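**Fabric relaxation** is the change in size and shape that cloth goes through once the tension put on it during making, rolling or handling is taken away. In the garment trade the word also names the resting period in which this is meant to happen. Rolls are opened, the cloth is laid out or loosely stacked, and it is left alone before cutting. The practice is widespread. The evidence for the resting times usually quoted is thinner than the confidence with which they are quoted.

## Causes

Cloth is pulled at nearly every step of its making. Yarn is held tight on the loom or knitting machine, wet fabric is drawn through dyeing and finishing, and the finished length is wound onto a roll under load. Some of the stretch is elastic and goes away as soon as the load does. Some is held in place by friction between yarns and comes out slowly, or only with moisture and movement. A third part stays for good, and no amount of waiting will bring it back.

Trade guides tend to blur these three together. A roll that has "relaxed" in the sense of having stopped changing on the table may still shrink a great deal in its first wash. Relaxation and wash shrinkage are separate measurements, though supplier sheets have been known to print one under the name of the other.

Knits move more than wovens, since a loop can change shape without the yarn itself getting any longer. Fabrics with elastane move more again. Dark shades are often said to relax more than pale ones because they spend longer in the dye bath -- a claim that is repeated far more often than it is tested.

## Handling tension
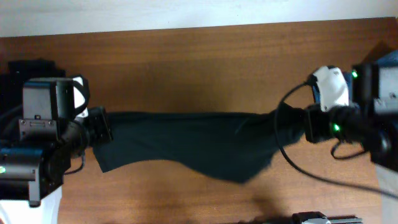
Tiina Nurmi objects that the whole discussion leans too hard on the roll and forgets the hands. In her view a length of jersey picked up by its ends and moved to another table has been stretched all over again, and the clock on any resting time ought to be set back to zero. She would have cutting rooms lay the cloth where it is going to be cut and leave it there.

The point is fair as far as it goes. Cloth held at two ends carries its own weight, and a heavy knit can lengthen noticeably in that position. Whether a few seconds of it undoes a day of rest is a different matter. Most of the stretch from brief handling is of the elastic kind, and setting the clock back to zero probably overstates the harm.

## Resting times

Common advice is a day for wovens and longer for stretch knits. Where these figures come from is hard to say. They are convenient lengths of time for a factory working in shifts, which should make a reader a little suspicious.

The Plestside trials are the source most often named in their defense. In these, 356 lengths of cotton jersey were opened and measured over 6 days at the Lammers mill. The summary reported that nearly all movement took place early and that little was gained after the second day. It has been cited ever since as proof of a 2-day rule. The trials covered one fiber, one knit structure and one building, and the lengths were measured by the same people who had chosen the schedule. Results for a cotton jersey say little about a polyester twill.
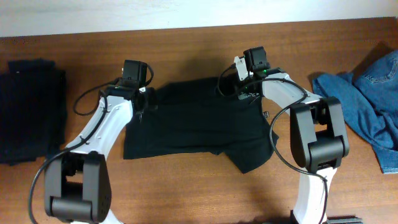

Room conditions matter too, and are often left out of reports. Cotton takes up moisture from the air and swells slightly, so a fabric rested in a dry room in January may settle at a different size from the same fabric rested in a damp one. A resting time given without a humidity reading is close to useless for comparison.

## Relaxing machines

Machines that unroll cloth, shake it and fold it into loose stacks are sold as a way to shorten the wait. Stirby and Clerance both offer such equipment, and both have claimed that it replaces 100 percent of table resting. Neither has published measurements taken after cutting, where the difference would show. Gentle vibration does help yarns slip past one another, so some benefit is plausible. How much is left once the cloth has been spread again, under whatever tension the spreader applies, remains an open question.

## Measurement

The usual test is to mark two points on the cloth straight off the roll, measure between them, and measure again at intervals with the cloth flat and unloaded. Marks near a cut end give poor readings, as do marks close to the selvage. Smoothing out creases by hand before reading the tape adds stretch of its own, and few reports say how it was done.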